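Fevereiro, fim da tarde

Passei o dia quase todo atrás de um erro de posição no braço da bancada do fundo. De manhã a rotina de arranque correu bem, a referência também, e às primeiras peças já estava a pousar ao lado. Não muito, uns milímetros, mas sempre para o mesmo lado e cada vez mais. Ao ciclo 525 parou sozinho com erro de força no eixo do punho. Tinha descido onde não devia e encostado à mesa.

Não houve estragos de maior. A garra fechava e abria sem folga. Mesmo assim carreguei na emergência antes de meter a mão lá dentro, tirei a chave e só depois fui ver. Na semana passada não fiz isto e fiquei a pensar no assunto à noite.

Primeira suspeita: o controlador da Kisteo, que foi atualizado há pouco. Voltei à versão anterior, repeti tudo, mesmo resultado. Perdi nisso a manhã. Segunda suspeita: o parafuso do suporte da câmara do punho. Estava apertado. Escrevi à Jistside a pedir o registo de fábrica dos encoders e responderam depressa, coisa rara, mas o ficheiro era de outro modelo.

Depois do almoço fui ler o registo linha a linha. O programa verifica a origem com a câmara a cada 3 ciclos, procurando o cruzamento das fitas azuis na mesa, e corrige o desvio se achar que há algum. No ciclo 724 do teste da tarde a correção já ia muito acima do que é razoável. O braço não se estava a perder. Estava a ser corrigido para o sítio errado, um pouco de cada vez.

Fui ver a marca. Uma das fitas está rasgada do lado esquerdo, logo abaixo do cruzamento, com as fibras brancas do papel à mostra e um bocadinho da mesa cinzenta a aparecer. A outra está boa. O programa ajusta uma reta a cada borda, e com a borda assim a reta sai torta e o cruzamento calculado anda. Não sei quando se rasgou. Pode ter sido a garra a raspar, pode ter sido alguém a limpar a mesa.

O que me incomoda mais é não haver limite para a correção acumulada. O programa aceitava qualquer valor. Pus um limite e uma paragem com aviso quando as duas bordas da mesma fita não dão paralelas. Devia lá estar desde a instalação em Uvley, e fui eu que revi essa parte.

Desliguei a correção automática e corri cerca de 1000 ciclos em vazio, a velocidade reduzida, com a barreira fechada. Não derivou. Falta repetir com peças.

Para amanhã: trocar a fita, medir de novo a origem, escrever o relatório do incidente e mandar cópia para o pessoal do projeto Đồng, que usa a mesma rotina. Perguntar também se há marcas gravadas em chapa. A fita era para ser provisória.

Guardei a vista da câmara do punho antes de mexer em alguma coisa.

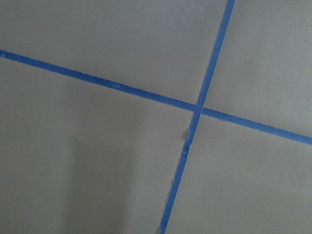
Marca de origem, vista do punho. O rasgão está abaixo do cruzamento.

Contacto | © Caderno de bancada | Voltar ao topo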